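Notebook, bench 2, Skudora
03/09/2026

Picked up the sourdough crock business again, against my better judgement. Kęstutis wants a yes or no on the Tustby starter powder before he orders more. I have said "not proven" since April and I'm still saying it, but he wants it written down, so I'm writing it down.

The claim, as it came to us: a spoonful of Tustby in the flour and the dough is ready in half the time with the same flavour. No method, no flour named, no room temperature. Tanko says the sales sheet is "a bit light". I'd say it has a nice picture of a loaf on it.

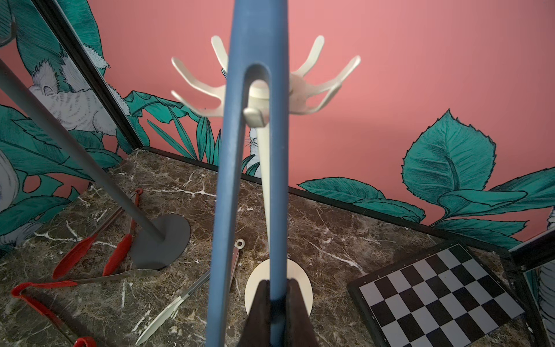
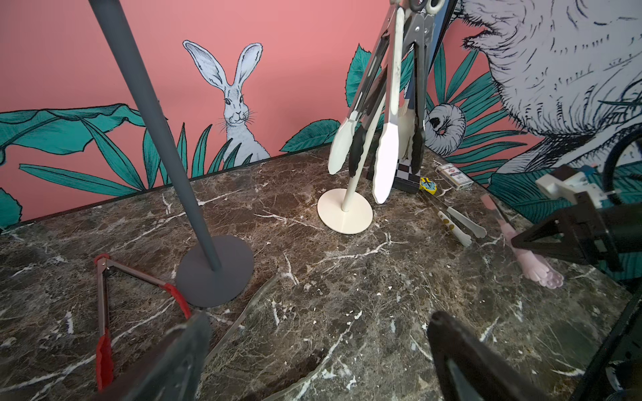
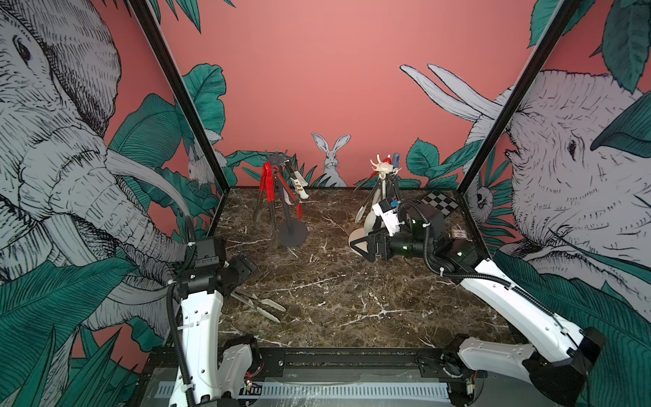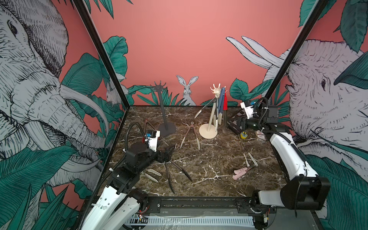

Tongs and the little stands in the first two, the painted walls and marble top in the last two.

What I did. Same flour for everything, the plain strong white from the Pila sack, opened fresh. Two doughs, one with powder and one without, mixed one straight after the other by me so we can't blame Deividas's heavy hand this time. 202 g water to each. Salt weighed, not pinched. Both jars marked on the bottom only, and Laimutė swapped them about while I was out of the room, so I didn't know which I was reading. She wrote the key on a slip and kept it.

First thing to note is that the April run was worthless and we should stop quoting it. The powder dough sat on the shelf over the oven and the plain one sat by the window. Of course it rose faster. I'd have risen faster. Tarmo still brings it up as "the good result" and I have crossed it out in the old book with my initials so there's no doubt who did it.

Readings. Took the height at the start and marked the glass with tape. One jar got to the double mark at 165 minutes. The other got there 12 minutes later. That's it, that's the whole miracle. When Laimutė showed me the slip the quicker one was the powder, so fine, there is something in it or there is something in the jars. They aren't the same jars, one is a touch narrower at the neck, and I read the height by eye with my chin on the bench. I could easily be out by that much on a domed top. Half the time it is not.

Flavour. Baked both, same shelf, swapped front to back halfway. Gave slices out without saying. Tanko preferred the plain. Deividas preferred the powder and then, handed a second slice of the very same loaf, preferred that less. I don't hold it against him, I did much the same last year with the rye. Tarmo said they were both bread. I thought the powder loaf was a little sweeter in the crust, but by then I'd seen the slip, so my opinion counts for nothing and I only put it in for completeness.

What's in the stuff? The label says malted flour and "natural cultures". If it's mostly malt then we have malt already, in the tin under the sink, and could try that against it for next to no money. Kęstutis doesn't like this idea because he has already told the Tustby man we're impressed. I don't know who "we" is.

Things wrong with my own test, before somebody else lists them:
One pair of jars, once.
Jars not matched.
The oven is not even. It has never been even, see the Lukoševičius oven notes at the back of this book, where the left side wins every time.
Kitchen thermometer reads whatever it likes. Tested it in melting ice and it was off, tested it again and it was off by a different amount. Not used for anything above.
Tasters had all heard me grumbling about the powder for months.

Next. Straight-sided jars, all from one box. Three doughs: plain, powder, malt from our tin. Someone other than me to do the reading, and someone other than Kęstutis too. Repeat until we're bored. If the powder and the malt come out level we stop buying the powder, and I don't want to hear about the crust.

Laimutė asked whether it matters at all, given that none of us is ever in such a hurry for bread. Fair point. Had no answer. The order is for a whole box though, and the last whole box of something we bought on a promise is still propping the store door open.

Left the rest of the plain loaf on the side. Jars soaking. Slip with the key is taped in opposite.

Added later: Kęstutis has read this and written "so it IS faster" in pencil in the margin. See the bit about the jars.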